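Vollbridge Residents' Parking Permits
Frequently Asked Questions
Last updated: Jan 2, 2020

Who needs a permit?
Any resident who parks a motor vehicle on the street inside the Leltudar or Drekuvar zone during posted hours must hold a valid permit. Motorcycles and scooters are included. Vehicles kept in a private driveway or garage do not need one.

How do I find out which zone I live in?
The zone is set by your street address. It is printed on your most recent permit renewal notice and on the blue-bordered signs at each end of the block. Residents of Beneš Court are in the Drekuvar zone even though the entrance to the court is on a Leltudar street.

How many permits may a household have?
Each household may hold up to three resident permits. Households in the Beneš Court apartments may hold one per unit, as the building has its own parking lot.

What does a permit cost?
The first permit is $34 per year. The second and third are $187 each. There is no discount for vehicles registered partway through the year, but a permit given up before the end of February will be refunded in full.

What documents must I bring?
Please bring a current vehicle registration and one proof of address, such as a lease, a utility bill or a property tax statement. The name on both must match the name on the application. Cell phone bills are not accepted. Residents who have recently moved and have not yet updated their registration may apply for a temporary permit, valid for 30 days, using a signed lease alone.
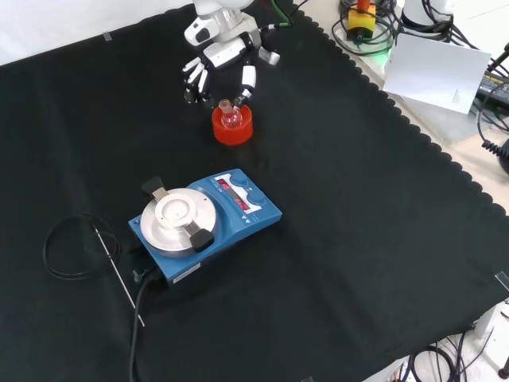
Temporary permits may be extended once. A request for an extension must reach the Permit Office before the first permit ends, and must include proof that a change of registration has been filed.

Can I park in the other zone?
No. A Leltudar permit is not valid in Drekuvar, and the reverse also applies. The only exception is the north side of Vollbridge Avenue, where either permit is honored.

How do visitor passes work?
Each household with at least one resident permit receives a book of day passes at no charge. The date must be written in ink and the pass placed on the dashboard with the printed side up. Passes that have been altered are void. Unused passes do not carry over to the next year.

I have a company vehicle. Can I get a permit for it?
Yes, if the vehicle is kept at your home overnight. A letter from your employer on company letterhead is required - an email will not be accepted. Commercial trailers do not qualify.

What if my permit is lost or stolen?
Report the loss to the Permit Office in writing. The old permit will be canceled and a replacement issued under a new number. Citations issued before the loss is reported remain payable.

How do I appeal a citation?
Complete Form 272, available at the front counter or by mail, and attach a copy of the citation. Appeals are decided on the written record. Payment is not due while an appeal is pending.

Are permits enforced on holidays?
Permit rules are not enforced on city holidays. Street cleaning and fire hydrant rules remain in effect every day of the year.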